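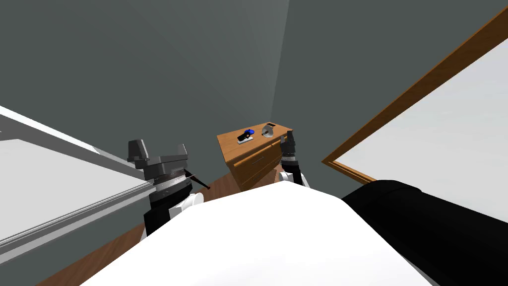 I've been using the Nivero alignment sticks since April, and I've grown fonder of them than a grown adult probably should be of two fibreglass poles and a swivel base. If you've never practised with sticks, the idea is simple enough. One goes on the ground along your toes and the other goes into the base, tipped over to match the plane of your club. A thin dark rod with a reddish tip, slanting down to the right toward the floor like the one held in or sticking out of the gripper, is near enough to the picture I carry in my head when I set mine, and I like a bit of colour at the end so my eye has somewhere to go.

The base is what you're paying for. My old Rultex pair had none, so I used to jam a stick into the turf at the range, and by late summer the ground there is like the driveway. The Nivero base is a heavy little puck with a ball joint and a thumb lever, and it sits flat on a mat without wandering (I have clipped it with a seven iron twice, and it moved a hand's width and no more). The lever is stiff for the first week or so, then it loosens up nicely and stays put once it's set.

I've hit 400 balls or so a week with them - more in May, when it rained and I had the covered bays nearly to myself - and my pull to the left has calmed down a good deal. I won't give the sticks all the credit, as I also finally changed my grips. But I can feel when my shoulders are open now, and before this I really couldn't!

Some grumbles. The carry sleeve is flimsy and the zipper pull came off mine. The angle markings on the joint are moulded in grey on grey, and in the evening I can't read them at all, so I've put a dab of nail polish at my usual setting. And there are no rubber caps in the box. Bech sells a set that fits, though you'd think at $128 they could throw in a couple of caps.

I did borrow a Vatow set for a weekend to compare. It's lighter and folds into thirds, which would suit anybody who walks the course with a small bag, but the joints in the stick itself had a faint kink to them and once I'd noticed it I couldn't look at anything else. If you only want something to lay on the ground, buy the cheapest pair in the pro shop and spend the rest on a lesson. For plane work, in a bay or out on the lawn at home, I'd buy the Nivero again, and I've already told my sister hands off mine.

Four stars, mostly on account of the zipper.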